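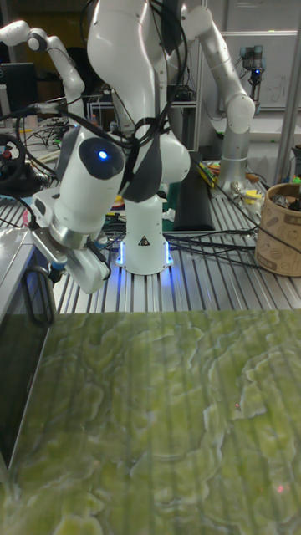 4.2 Swapping the gripper

I like to do this with the arm at a comfortable height, so jog it there first.

1. Hit stop and switch off tool power. Wait 40 seconds — I count out loud.
2. Unplug the gripper cable at the wrist.
3. Hold the gripper from below and undo the 6 flange screws.
4. Fit the Parnier, then run the same two test grips you ran before.

Caution: leave some slack in the cable, or the wrist will yank it!

Note: Danica keeps the spare screws.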